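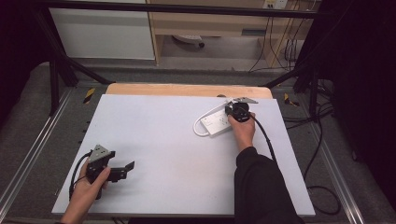
Why did the cable-handling work stop for nine days?

The right gripper lost its closing signal partway through a grasp, twice in one session, and we pulled both units until we could say why.

We still can't say why with the confidence I would like. The supplier, Skoson, blames a worn connector at the back of the gripper. Relu Sima swapped the connector and the fault stayed away for three sessions, which Skoson calls a fix. I call it three sessions. The same fault went quiet for longer than that in January and then came back.

What we know is limited. Both dropouts happened with the gripper low over the board and the wrist turned outward. The log shows the jaw command going out and no position coming back for nearly 2 seconds. During that gap the software kept recording as if the jaw had closed, so the data from that session is bad and has been withdrawn. Hortensia Yáñez is checking 12 earlier sessions for the same gap. She has found it in two so far, and I expect more.

The safety side bothers me more than the lost data. The stop is supposed to trip when position feedback goes missing. It didn't. Arvid Ljungberg traced this to a timeout that had been raised during the Delta trials to get rid of false alarms and never put back. It has now been put back, and the false alarms have returned with it. The operators have been told to live with them.

The power strip tasks are done with nothing plugged in and the strip unpowered. That rule stays, whatever Skoson says about the connector.

Spending is on plan except for the spare connectors and Relu's time. The Foltham demonstration should be moved. Tadeo Barrientos at Villalba would prefer to keep the date, and I understand the pressure, but I won't sign off on a unit whose fault we have only seen go away.

Still open: a bench test of the old connector under bending, a written answer from Skoson on the cable routing, and Hortensia's session check. The next report will cover all three.

Rocío Cáceres
August 23, 2026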